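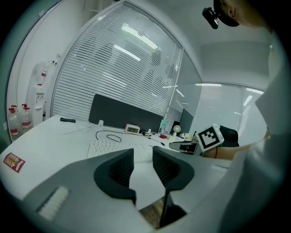 ## 19th November, desk by the glass wall, Fuvovcombe

Continued with the desk tidying that we started in August and never finished. Colour of the desktop is white, so every mark is visible. I used the Kurkolex wipes, they are OK but leave a smell.

State of things:

- Keyboard stays in front of the grey partition.
- Black cable on the left, near the small digital clock, is still loose. I want to route it behind. The thin white cable also.
- Black marker goes back to the whiteboard tray, please.
- Red and white sticker (the one with the sunburst) is glued directly on the desk. I will try warm water first. No scraper, the last time it made a scratch 16 mm long and we heard about it from Vidal.
- Small white fan can stay beside the monitor. It is useful in the afternoon.
- Light green box by the partition: not mine. If it is yours, take it to shelf 63.
- Black tray: I propose to keep it for small parts only, not for papers.

The white clip on top of the partition I left in its place, it is handy for the job sheet. Today's sheet is 709.

Water: the two bottles with red caps are on the floor in front of the dispenser. I would prefer them against the wall, somebody will kick them. Wellonura takes up to 100 days to replace a broken tap, so be careful there with the chair also.

To do: cable ties (short ones), sticker, ask whether the blinds can be cleaned from our side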